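Cakine Readers and Players Club
Minutes of the January meeting, lore book subgroup

Start: 7 pm
Chair: Leen Karaki
Minutes: Seul-gi Noh
Apologies: received by email from two members and read at the start.

1. Minutes of the previous meeting

The minutes were accepted with one correction. Under item 4 it was written that the Varno novel comes before the first game in the story. It comes after the first game and before the expansion. Seul-gi apologised for the mistake and has changed the copy on the club page.

2. The companion book for Bouzid

Leen reported on the plan for our fan-made companion book to the game Bouzid. As members know, the small studio Zestico gave us permission by letter to make a non-commercial book, on the condition that they can read the text before it is printed. The letter is kept in the club folder and any member may ask to see it.

The text is now 60 pages. Leen has finished the chapter on the river kingdoms and the chapter on the old gate keepers. The chapter on the Salt War is still in draft. There was a long discussion about whether the Salt War chapter should be told by a character from the game, in the form of a diary, or by a neutral narrator. Some members felt that a diary is more pleasant to read and has more colour. Others were worried that a diary will contain opinions which players will later take as fact, and that this has happened already with the blacksmith's letters in the game.

It was agreed that the chapter will be a diary, and that a short note from the editors will stand at the end of it, explaining which parts are confirmed in the game and which parts are only the belief of the writer.

Seul-gi asked that all names of places are spelled as in the second version of the game and not as in the first. Agreed. 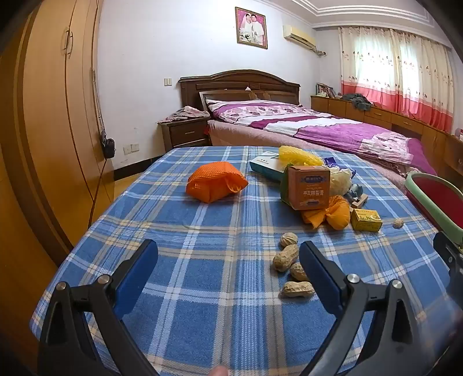
Blue plaid tablecloth, with the bed behind.

3. Print run and cost

Leen had asked for prices from two printers. The first printer will do 667 copies with a soft cover. The second will do 1000 copies, also with a soft cover, but the paper is thinner and the colour pages must all be placed together in the middle of the book. Leen passed the paper samples to everybody at the meeting. Most members preferred the thicker paper, and Leen pointed out that the maps are not easy to read on the thin one because the other side shows through.

A member asked if we can really find readers for so many copies. Leen answered that the forum list is long and that people have been writing to ask about the book. It was also said that left-over copies take a lot of space in somebody's home, and that we still have many copies of the old Varno guide.

Decision: we go with the first printer. Leen will write to them and ask if the price is held until the Salt War chapter is ready.

The question of a hard cover was raised again. It was decided not to open it at this meeting.

4. Cover art and maps

Three sketches for the cover were received. The subgroup liked the one with the gate and the lantern. The artist will be asked to make the title larger and to use a warmer grey for the stone. There was a concern that the lantern looks too similar to the one on the box of the game, and Zestico should be asked for their opinion before the final drawing is made.

The map of the northern coast has an error in the scale. Seul-gi walked the full distance in the game with a timer and believes that the harbour is drawn too far from the tower. She will send her notes to the person who draws the maps. The other maps are accepted as they are.

5. Reading of the draft

Members read the gate keepers chapter aloud in turns, up to 2 pages each. These comments were recorded:

The opening is strong, but the second paragraph repeats it.
The word "ancient" is used too often.
The story of the two sisters should be moved closer to the beginning.
The footnote on the bell is longer than the paragraph it belongs to. It should be made shorter or go into the main text.
A new player will not understand who the Third Keeper is. One sentence of introduction is needed.

Leen accepted all comments except the one about the two sisters, which she would like to think about.
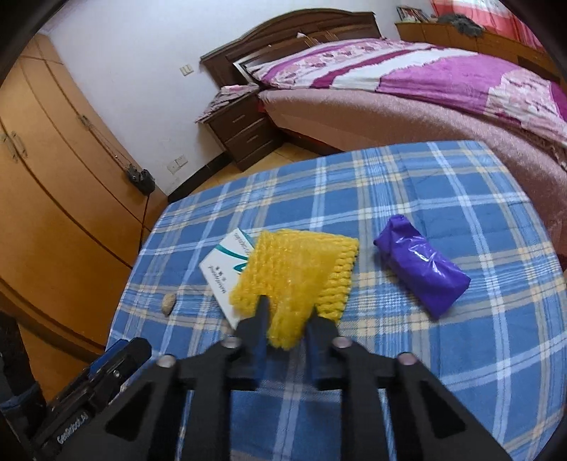
Does somebody need to have finished Bouzid before they read the companion book?
Finishing the game first is the better choice, as the last two chapters give away the ending, but the earlier chapters are safe for a new player.

It was agreed that the above should also be said in the foreword, in a clear sentence and in normal size of letters. Seul-gi will write it.

6. Other business

The club licence for the shared voice chat ends soon. Leen will look at whether we still need it.

A member proposed that we read the second Varno novel together after the companion book goes to the printer. There was general interest. The proposal will be on the agenda next time.

7. Actions

Leen: write to the printer; finish the draft of the Salt War chapter as a diary; send the cover sketch to Zestico; check the voice chat licence.
Seul-gi: notes on the northern map; the sentence for the foreword; check of place names in all finished chapters.
All members: send further comments on the gate keepers chapter by email, with the page number please.

The meeting was closed at 9 pm.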